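About Drimetti

Drimetti makes toothbrushes, mugs and small bathroom goods for everyday use. We started in a rented unit on Testell Street with one product, a plain adult toothbrush, and sold the first batches to two guesthouses that wanted something better than the thin ones in plastic sleeves. We still supply both of them.

Today our range runs to 55 items. Most go to small hotels, dormitories and family-run stores. We also sell direct through this site, with a minimum order of one box.

What we make

The toothbrush is still the center of the business. Next to it we sell mugs, soap dishes and travel cases. The toothbrush and mug are planned together, as most people keep one inside the other. A brush that is too heavy in the handle will tip a light mug over. One with too short a neck drops down inside and is hard to get out.

We go through this at a plain table, with a green toothbrush and a white mug with a handle.

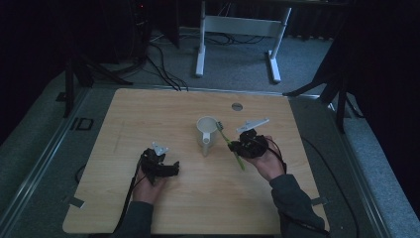

How we work

Every new brush is picked up, set down, put in a mug and taken out again before we agree to sell it. We do this 700 times per model. It is slow work and we have not found a way to skip it.

Handles get the most attention. Our Kallio line has a ribbed grip and a medium head. The Plornum line is smooth, with a smaller head, and sells mainly to schools. Both come in soft and medium bristle. Colors change from year to year — green has stayed the longest.

A toothbrush also spends time lying on a counter or a shelf, so we look at how it rests. The one on the table has a gray head and neck, with thin gray stripes across the lime-green part of the handle.
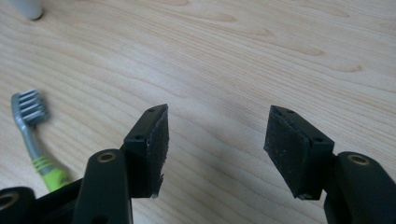 How often should a toothbrush be replaced?

Every three months for most people, and sooner if the bristles have started to spread. Hotels and guesthouses should put out a new one for each guest.

Ordering and contact

Orders placed before noon are packed the same day. Stores can ask for a sample box, which holds 2 brushes and a mug. We close for stock count in September, and orders that come in then go out the following week. Use the contact form for returns and trade prices.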